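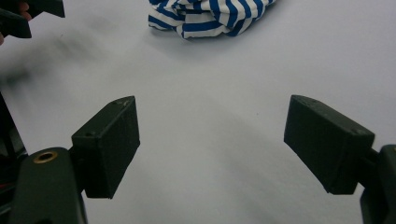
Striped shirt bunched up, near gripper open, table clear between its pads.

Shirt folding, August session: gallery

Quick page this, captions still being tidied. Kuldeep Pant set the task list, Trevor Hebden did the wiring and the labels, I'm just putting the pictures up before the server moves. The job is gathering folding examples for Plorholm, our learning system for small clothes. Somebody folds with a pair of hand-held grippers, everything gets recorded, and the system learns from the lot. Target for the shirts is 300 good folds. Towels come later, under the Soomro heading, don't look for them here.

Some notes that go with the set:

Start position. Garment gets dropped and left however it lands, no smoothing by hand. Kuldeep is strict on this. A neat start every time teaches neat starts and then the thing is lost as soon as a sleeve goes under the body.

Open wide first. Both grippers fully open at the start of an example, so the software has a known width to work from. Trevor threw away most of a morning over this one.

One example, one fold. Stop, let go, hands back, then stop recording. If you fumble, carry on and recover if you can, those get kept under a seperate label. Only bin it if the cloth ends up on the floor.

Pinching a raised bit of the stripes between the pads, collar lying open beside it. Cloth bunches up as soon as you lift, so grip low and take it slow.
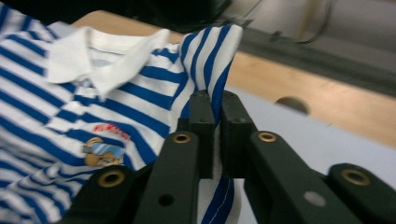

Both hands

Sleeves are the slow part. Hold one side, bring the other in, swap. New people try to do both at once and the body drags along with them. Kuldeep's rule is to keep one gripper still while the other moves, at least for the first 50. After that do what feels natural, we want a bit of variety between people anyway.

Cables: keep them outside your wrists. If one goes across the cloth, the example gets marked and Trevor looks at it later (he does look at them, he will find you).

Labels go in the Lakanent sheet, same names as last time. Shirt, collar up or down, which sleeve first, done or not done. Please dont invent new ones. We had 2 spellings of "crumpled" and it took an afternoon to sort.

Pads get a wipe at tea break, with the Broko cloths in the drawer.

Little polo shirt on the blue-grey top, a gripper at each side of it, right one on the end of the sleeve.

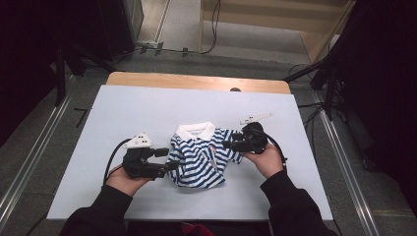
Why not just fold the same shirt the same way 300 times?
The system would copy that one path and get stuck on anything else. Different starts, different hands and a few rescued mistakes give it more to go on when the cloth lands badly.

More pictures once the towel set is sorted. Missing labels to Trevor, task questions to Kuldeep.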